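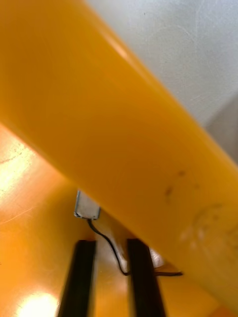 Lụa Võ wrote back that her chapters came out in the wrong order on the old Jomus reader, and that re-sending the file fixed nothing until she deleted the first copy. So do that first. Steps are below, updated for the new menus.

Home Library Authors Formats Help Contact

4. Loading your novel for advance readers

Before you start: finished manuscript, one file. Cover saved separately. Blurb, 145 words max.

1. Sign in to Fatinero. Open Library, then My Titles.
2. Old copy of the book there? Delete it. Empty the trash too.
3. Click Add Title. Type the title exactly as it is on the cover. Series name goes in its own box, not after a colon.
4. Upload the manuscript. Wait for the green check. Long novels take a while, dont refresh.
5. Open Chapters. Drag anything out of order. Prologue goes above chapter 1, author's note at the very end.
6. Pick a category. Historical fiction lets you add 2 more tags (Inspirational, Romance, Ancient World, etc).
7. Paste the blurb. Check the italics, they drop out when you paste from Gallagher.
8. Set the reader limit. Default is 30. Top limit is 105 on the standard plan.
9. Hit Preview. Read the first chapter and the last one all the way through.
10. Send invites.

NOTE: Readers on Jomus get the book by email. Everyone else gets a link. Links stop working after 30 days, and you can renew under Invites > Expired.

NOTE: Discussion questions for book clubs go in Extras. If you put them in the manuscript they show up in the sample and give away the ending.

CAUTION: Once invites go out the title is locked. Typo in the title = new listing, and you loose any reviews already posted.

CAUTION: Don't upload a file with tracked changes still on. Readers will see all of them, comments included.

Clodstead paperback users: skip step 8. Your reader limit is set when you order proofs, see section 6.

Blurb still cut off in Preview? Take out the blank line at the top and save again.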